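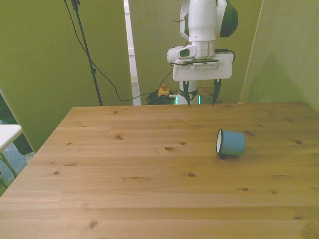

Fig. 6. Enamel mug on its side, pine plank top.

Unit 6: Softwood Work Surfaces

Pine is soft, and knots are harder than the wood between them. Sand with the planks using 80 grit, then finer paper. Wipe off dust before oiling.

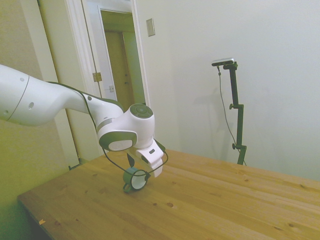

Apply the first coat along the grain and leave it for 24 hours. Knots take up less oil, so wipe any excess from them early. Enamel rims dent bare pine; record dents on the Emcombe sheet before the second coat.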